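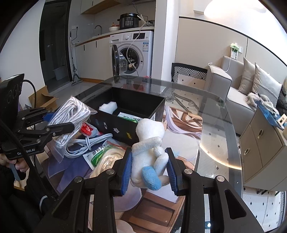
Xinyi Xia told me on day one that toys should always go in the box last, because anything with a cord will flatten them, and I spent most of April trying to prove her wrong. I didn't!

My project was packing small stuff (a plush, a bundled cable, cord in a clear bag) into one black box on a glass-topped table. I tried 3 packing orders. Plush first looked cute and was a disaster, poor thing came out with a dent in its fuzzy middle. Cords first was way better, and I could fit two more packages in. Florencio Cabello thinks I should've used a bigger box, but come on, then it's not a challenge.

The big printed mat was a nice surprise too, cables stay put on it way better than on bare glass. Next time I want to try it with softer bags, and Covadonga Carretero already promised me hers.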